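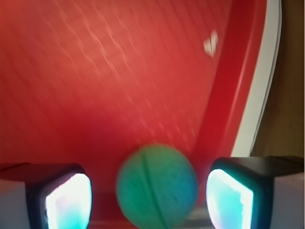
The red one, on the wood, with the light on it.

In praise of the one loud dish

Every kitchen deserves one thing that is far too red. I believe this more firmly every year, and I'm ready to defend it against all the tasteful people I love, beginning with my friend Tia Goodall, whose cupboards hold 40 pieces of Laxdal stoneware in shades of fog.

I like fog! I eat very happily at Tia's house. But at home I want to reach for something that shouts a little, and a glossy red dish does it wonderfully. Look at what it does with plain light: nearly orange on one side, deep crimson down in the shadow. You would pay good money for a lamp that did that.

Mine lives on the table and takes whatever comes through the door. Clementines in November, when the orange against the red is almost too much (I said almost). Cherry tomatoes in summer, which more or less vanish into it. Keys, seed packets, the stamps I keep meaning to use. Most weeks it also gets called up for popcorn, and it goes back to the table smelling faintly of butter.

The usual complaint is that bright things look cheap and show their age. Well, yes, shiny surfaces scuff. I've come to enjoy the faint streaks, the way I enjoy a cutting board with some history in it. Fereshteh Khosravi, who taught me to cook rice properly, served salad for 8 out of a scratched yellow basin for as long as I knew her, and I can still see that basin more clearly than any plate I've ever been handed in a restaurant.

And that's my real argument, I suppose. We remember color. Children certainly do – ask one which cup is theirs and stand well back. Somewhere along the way we decided that grown-up kitchens should be beige, and we put the cheerful things out in the garage with the camping gear.

So go and get one of them back. Wash it, set it on the bare wood where the sun comes in, and put two lemons in it. Leave it there for a week before you decide whether it matches.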